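Notebook, January, 4:40 pm

Desk organizer, continued. Asmaa Ait Brahim wants it written down what goes where, as the last person to know was me and I have been wrong twice.

The organizer is still the pinkish-orange one with the perforated sides, back left corner of the marbled top. Four upright slots. It was designed for files, a thing we don't own, so it gets everything else. Current rules:

Slot 1, far left: the round gray thing. Stays put. Bernardo Amaral moved it to the Kettani shelf once and we spent a morning looking for it.
Slots 2 and 3: small white items, cards included. Overflow goes to whichever has room.
Slot 4, far right: printed card, facing out if you can manage it. It leans. I have stopped correcting it.
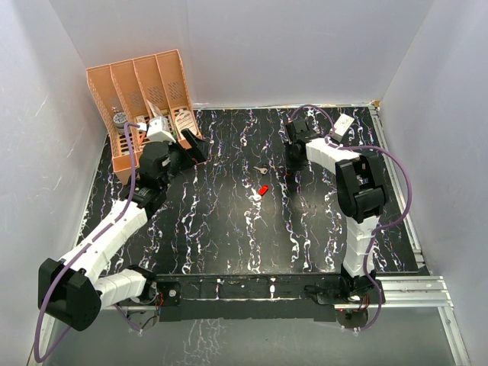
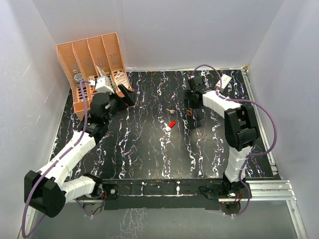

Open questions. The Ellus receipts (invoice 109, plus whatever came stapled to it) don't belong in any slot, and I'm not giving them one. They can live in the Lolora folder until somebody misses them.

Keys: Bernardo says slot 2, Asmaa says a hook. I say a hook too, but we have 100 hooks in a bag and no wall we're allowed to drill - so slot 2 for now, under protest.

Small flat things sink to the bottom of a tall slot and you need a ruler to get them out. Tried a folded bit of card as a false floor. Better, though it slides. Try tape next. Derik sells a shallow insert, price 9 each, and I'm not paying that for a piece of bent plastic until the tape has failed properly.

Also the top shows every fingerprint. Wiped it at lunch, could have saved myself the trouble. Ask Asmaa which cloth she uses, mine leaves fluff.

To do: tape, label the slots on the front edge, return Bernardo's ruler.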